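Notebook, April, bench 2
Dye vat trials, cont.

9:40 a.m. Started the second round of indigo on the cotton. Same fabric as last round, the plain weave from Lund, scoured in soda ash and rinsed until the water ran clear. I weighed the dry pieces again and got 600 grams for the whole batch, so the recipe card can stay as it is.

Vat A is the one from March. It smelled fine but the surface looked tired, more gray than coppery, and the liquid under it had gone from yellow-green toward blue. Warmed it slowly, added a spoon of lime and two of fructose, stirred along the side and left it covered. Vat B is new, made with the Rana powder. I hydrated the powder in a jar with warm water and pebbles and shook it for longer than I wanted to. Still found lumps at the bottom. Next time the powder soaks overnight.

11:15 a.m. Vat B ready before vat A, which I did not expect. Good flower on top. Liquid clear and amber when I dipped a glass. Vat A still cloudy. Left it alone.

First dips in B. Twelve strips, numbered with laundry pen on the selvage. Strip 1 gets one dip, strip 2 gets two, and so on up to 12. Five minutes in, ten minutes out on the line. The early ones come out a weak sky color that looks greener than it dries. By strip 6 we are at the blue people ask for. Past strip 9 I can hardly tell them apart in this light. Will look again tomorrow by the window.

Temperature held at 112 F through the morning. The thermometer in the drawer with the cracked case reads low, please don't use it for vats.

1:30 p.m. Rub test with white cloth on strips 4, 8 and 12. Number 12 crocks badly. Number 8 a little. Number 4 almost clean. Vinegar rinse, then a long soak, then test again. If 12 still comes off on the cloth I'd stop offering that shade on anything people sit on. The Grania order is for cushion covers, so this matters. They picked the darkest swatch from the old card, and the old card was dyed with the Zunia powder, which we can't get this season.

Resist pieces: the rice paste cracked on two of them. Too dry when they went in, and I folded them too early. The other pieces held. Edges are sharper than with the clamps. Paste recipe needs a bit more bran and maybe a pinch more salt to keep it soft.

3:50 p.m. Vat A came back. One test scrap, decent mid blue, even. Fed it a little more lime and closed it for the night. pH strips are nearly gone, and the last ones are in the tin with the string.

To do: order pH strips. Label the new jar. Soak powder for vat C tonight. Write to Grania about the shade and send them 6 and 8 together so they can compare. 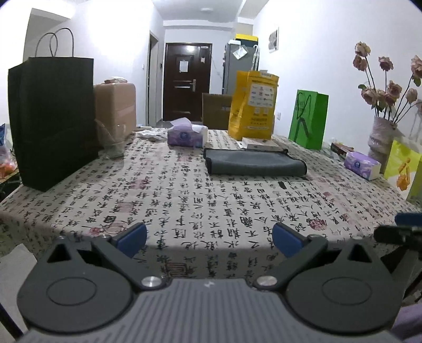

Also need to settle how long the strips rest before washing. I gave these a couple of hours and the old notes say 13. Will leave the next set on the line overnight and wash them first thing, before the vats are opened.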